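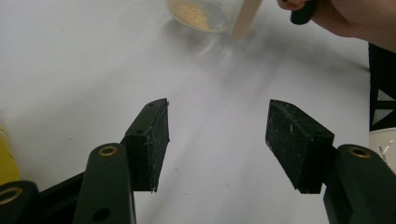
Hand-held gripper drops flat sticks, pad fraying at lower edge

Posted in Grippers and End Tools
Tags: pads, slip, linkage, parallel grip

tpruvost
I use a hand-held two-finger gripper with black pads on a linkage. The task is to lift a flat wooden stick out of a glass jar with a layer of dry grain in it, hold it clear of the rim, and set it down on the table. For the first few weeks of March drops were rare. In the last set of 148 lifts I logged 14 drops, all on the way up, none while setting down.

What I have checked so far:
Trigger travel is unchanged. Fingers close fully with nothing between them.
Pivots turn freely, no play that I can feel by hand.
The left pad has a ragged lower edge. Both faces have pale flecks and scuffs on them.

The stick rotates before it falls, as if it is held at one point only. The pads are the originals from the Triltberg kit. Is this pad wear, or should I be looking at the linkage? I would prefer not to strip the pivots if I can avoid it.
Thibault Pruvost

kalline_bench
Start with the pads. Rotation before a drop usually means the contact patch is short. If the lower edge has torn, the stick is being held by the upper part of the pad, and a thin flat object will turn around that patch as soon as it touches the glass.

Dust makes it worse. Grain leaves a fine powder that fills the surface texture, and the rubber then behaves like a much harder material. Wipe both faces with a damp lint-free cloth, let them dry, and repeat the same lifts. If the drops stop, it was dust. If they fall by half, it is dust and wear together.

Replace pads as a pair. One new pad against one old pad gives you uneven compression and the stick will walk toward the softer side. Do not overtighten the pad screws. The mounting plate bows and you lose the flat face you just paid for.

Also look for loose grains before each lift. A single grain between pad and stick is enough to hold the faces apart — I have seen it cause a drop with new pads.

oldpivot
Had this on ours. Was the linkage. Change the pins.

mwr_clirkilthorpe
I would not change pins on that evidence. There is a quick test. Close the gripper on a strip of paper at the top of the pads and pull, then do the same at the bottom. Equal drag means the fingers are parallel and the linkage is fine. If the top grips and the bottom slides, and the pads are new, then look at the pivots.

On our unit the original pads lasted 261 lifts in gritty material before the edge began to lift. We now inspect every 100 and clean at the start of each session. The Öztürkmen replacement pads fit, but they are slightly thicker, so reset your closed position after fitting or the trigger will bottom out early.

One safety point. Keep the other hand away from the rim while testing. A stick that rotates under load can lever against the jar and tip it, and then you have broken glass in the grain.

tpruvost
Paper test done with the old pads, cleaned. Good drag at the top, almost none at the bottom on the left side. New pair ordered. I will repeat the test with those before touching the pins.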